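Home Projects Guides Parts list Forum Contact

How to set up a hand-held gripper for picking soft cloth

7 min read

In the Lokham workshop we built a small hand-held gripper, and I use it at home for practice with clothes and other soft things. The first days it went badly. Hard objects were no problem, but cloth slipped out or folded under the fingers. In this guide I write the steps that helped me, in the order I would do them again.

You need the finished gripper with its linkages, one pair of soft finger pads, a small hex key, a ruler, and several pieces of dark and light cloth. I keep 12 pieces in a shoebox. If you still have to build the gripper, do first the Trinham frame guide and come back.

Step 1. Check the pivots

Open and close the fingers slowly with no object between them. Both sides should move the same distance and arrive in the centre together. If one side is late, loosen the pin at the inner end of the arm by a quarter turn and try again. Do not tighten everything very hard. The first time I did this, and the linkage became stiff and my hand was tired after ten minutes.

Step 2. Fit the pads

Push the pads on until they sit flat, then close the fingers. The tips should touch before the rest of the pad. For thin cloth I leave a gap of 2 mm lower down - with less than this the pad pushes the cloth away before it can hold it.

Step 3. Approach from low

Put one piece of cloth on a bed or a sofa. A soft surface is more difficult than a table, but it is the surface where clothes normally are. Keep the gripper open and come in low, with one pad near the cloth and the other still free. Then bring the free pad across.

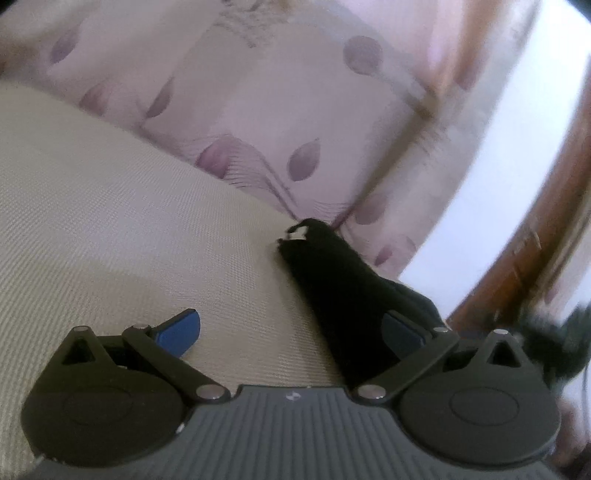
Coming up to a black piece of cloth with the blue pads. The left tip is just above the fabric surface.

Do not press down into the mattress. If you press, the pads will pinch the cover together with the cloth and you lift both. I stop when the tip is nearly touching, I close halfway, I wait one moment and then I close fully.

Step 4. Lift and look

Lift straight up by the length of your hand and hold. If the cloth slides, put it down and take it closer to a fold, where there are more layers. One single layer lying flat is the hardest case, so leave it for the end.

Step 5. Set the closing force

Our gripper has an Osatmont spring with a screw to adjust it. I started with the screw at the middle and turned it a half turn each time until a thick towel stayed up. After this, test again with something thin. If the pads leave marks in the thin cloth, go back a half turn.

Write down the setting on tape and put it in the box with the cloth. I forgot this one Sunday and had to begin from the middle again.

4 comments | Share (9)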